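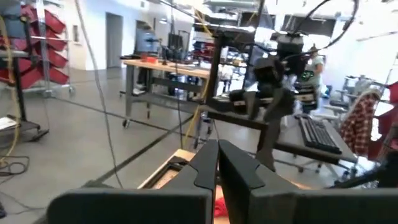 Tilach, August

My aunt left me her recipe notebook, and for a long time I did not open it. It came by post in a padded envelope, together with a thimble and a letter from her neighbour. I put all of it in the drawer under the telephone and went on with my life.

Last Saturday it rained from the morning, so I took the notebook out. The cover is soft from use. On the first page she wrote her maiden name, Asano, and under it a number, 2298, which I do not understand. It could be a price, or part of a telephone number. I asked my mother and she did not know either.

The recipes are in three languages, sometimes in the same line. My aunt came to England when she was 40, and one can see in the notebook how the English arrives. At first there are only the names of things from the shop: suet, self-raising, golden syrup. Then come small words between them. Near the end there are whole sentences, with a few mistakes that I recognise because I make the same ones. She writes "put it in the oven until it will be brown". I still have to stop myself from writing that.

Many recipes have the name of a person. There is Mrs Dow's lemon pudding, and a bean soup which is called only "from the bus". The name I meet most often is Sheila Pilkington. She gave my aunt a fruit loaf, a way to cook red cabbage, and 2 kinds of chutney. Next to the second chutney my aunt wrote "too much vinegar, do not tell her".

I decided to make the fruit loaf. The tea has to stand with the fruit overnight, so I began on Saturday evening and baked the next day before lunch. The notebook does not say what size of tin. I used the one I have, and the middle needed much longer than she wrote. I waited 63 minutes in the end, and I covered the top with foil so that it would not burn. It was heavy and a little sticky, and my husband ate it with cheese, which I find strange, but he grew up here.

What I liked most was the reading while it baked. On one page she forgot the recipe completely and wrote about a dance at the Helidon, a hall near her first room, where she lost a glove and went home with one hand in her pocket. Then in the next line it says "beat three eggs".

I would like to copy the notebook, since some of the pencil is very pale now. My daughter says I should type it and correct the spelling. I will type it, but the spelling I want to leave as it is. My mother has promised to help me with the parts where the handwriting is too small for my eyes. The red cabbage will be next, when the evenings are colder and I can find a good one at the market.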